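About Potcombe Kitchen School

We teach ordinary home cooking to anyone who would like to learn it, in an old seed merchant's shop at the bottom of Varken Hill.

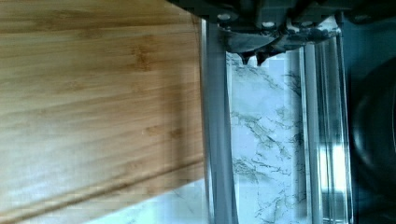 A bamboo board with a juice groove along one side.

Hello, and thank you for coming to find out a bit more about us. If you have landed here looking for the term's classes, they are on the Classes page, and the kettle is always on if you would rather pop in and ask. Otherwise, make yourself comfortable, as we do tend to go on a bit once we get started.

Potcombe Kitchen School began with soup. Our founder, Mateja Nikolaidis, had spent 14 years cooking in other people's restaurants and had come home to Potcombe to look after her mother, and a neighbour asked whether she would mind showing her grown-up son how to make something that wasn't toast. He brought a friend along the next week, and the friend brought his sister, and by June they were squashed so tightly into Mateja's kitchen that the person nearest the back door had to stand on the step and be handed things. They made leek and potato, then minestrone, then a very good beetroot soup that we still teach on the beginners' course, and it was somewhere in the middle of the beetroot that the idea of a proper school came up.

The shop on Varken Hill had been Ondrejka's, which older residents will remember for seed potatoes, twine and the bell over the door (we kept the bell, and it is every bit as loud as it ever was). It had stood shut for a good long while when we took the lease. The floor needed doing, the roof at the back needed doing, and the drains are a story best told in person. We kept the long counter and the wall of little drawers, which now hold spices, spare teaspoons, string and a certain amount of mystery. People do still open them hoping for sweet peas.

What we teach is everyday food. We will show you how to joint a chicken, cook rice without fretting over it, make a white sauce, rescue a white sauce, bake a plain loaf and get a Sunday dinner on the table with everything hot at once, which takes more planning than most of us were ever taught. Beginners start with knives and onions. Some people have cooked for years and come along to the beginners' course anyway, and they are very welcome, particularly if they don't mind being told to tuck their fingertips in.

Classes are small and there are 4 courses each term: Beginners, Bread, Cooking for One, and the Prultska evenings. Those last ones want a little explaining. Prultska is our long-table supper, where the class cooks together from half past five and then sits down to eat it with whoever they have invited. The name came from a misheard word during a very noisy first evening and we have never managed to agree on what the original word was, so Prultska it has stayed. There is usually a dumpling in it somewhere.

Mateja still teaches Beginners and most of the Prultska evenings. Bread belongs to Vlastimil Jireš, a baker by trade who now gets up at a civilised hour and tells us so. Ľubica Šimko runs Cooking for One, a course she wrote herself after looking for a book on the subject and finding them all rather gloomy. Hers is cheerful and has a pudding every week. Danica Ďurica answers the telephone, looks after the bookings and orders the vegetables, so if you have an allergy or a question about parking she is the person to ask.

We also keep a lending shelf of cookery books by the window, now up to 600 titles thanks to a great many generous people clearing their lofts. You needn't be on a course to borrow. Please write your name in the green notebook and bring the book back when you have finished with it, gravy stains and all.

Courses cost £110 a term, and that covers all the ingredients, an apron to use while you're here and a printed set of recipes to take home. There are reduced places on every course, and you don't need to send us any paperwork for one. Just mention it to Danica when you book. Bring a tub with a lid, as there are nearly always leftovers, and wear shoes you can stand in for a couple of hours.

You'll find us opposite the bus shelter, with the blue door. It sticks in damp weather, so give it a good push.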